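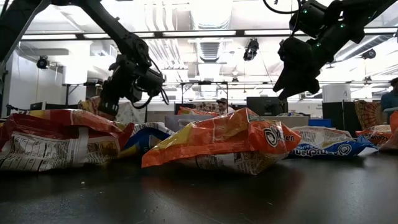 Figure 5.1 Snack bags on a dark, slightly reflective tabletop.

Chapter 5
Gears, Ratios and Why Your Car Feels the Way It Does

I learned to drive in a tired old Trenar hatchback with a five-speed manual and a clutch pedal that squeaked. My aunt lived at the top of Stumudside Hill, and every visit went the same way: I'd hit the slope in fourth, feel the whole car sag under me, panic, and grab for second. The engine would scream, my aunt would hear me coming from the kitchen, and the kettle would be on before I'd parked. I had no idea what I was doing with that lever. I just knew that a lower number made more noise and got me up the hill.

That's a pretty good place to start a chapter on gearboxes, because you already know more than you think. If you've ever ridden a bike with gears, you've felt in your own legs what a transmission does for an engine. Small sprocket at the back, hard to push, but you fly along on the flat. Big sprocket, easy to push, and you spin like mad going nowhere fast (but you do get up the hill!).

An engine is fussier than your legs. It makes very little useful pull just above idle, it's happiest somewhere in the middle of its range, and past a certain speed it will hurt itself. The wheels, though, need to turn at anything from a crawl in the supermarket car park to a steady run down the highway. The gearbox sits between the two and does the haggling.

We'll be working with two quantities all the way through, so let's get them straight now. Torque is twisting effort, the thing that shoves you back in the seat. Speed, for our purposes, is how fast a shaft is turning. A pair of gears lets you swap one for the other. If a small gear drives one with twice as many teeth, the second shaft turns half as fast with double the torque, less a bit lost to friction. You never get both for free, and I've met a few people at car shows who were sure they had.

Section 5.1 looks at that swap with pencil and paper. In 5.2 we pull apart the manual gearbox from the Yuan wagon you met in Chapter 3, and Heloísa Moura, who rebuilt it with me over one very cold June in Trosgate, has let me use her workshop notes. She's blunter than I am about worn synchros. Then 5.3 covers torque converters and planetary sets, the part my students always dread and then end up liking best. The last section is on the final drive, a humble lump at the end of the driveline that changes the character of a car more than most of the badges on the boot.

You'll want a calculator, some scrap paper and, if you can manage it, a car you're allowed to drive.

Before you read on

Have a go at these. Rough answers are fine, and we'll come back to them at the end of 5.1.

1. Why does a car pull away more easily in first than in third?

2. A gearbox input shaft turns at 3966 rpm and the ratio is 2 to 1. How fast is the output shaft turning?

3. If the torque going into that same gearbox is 200 newton metres, what comes out, ignoring friction?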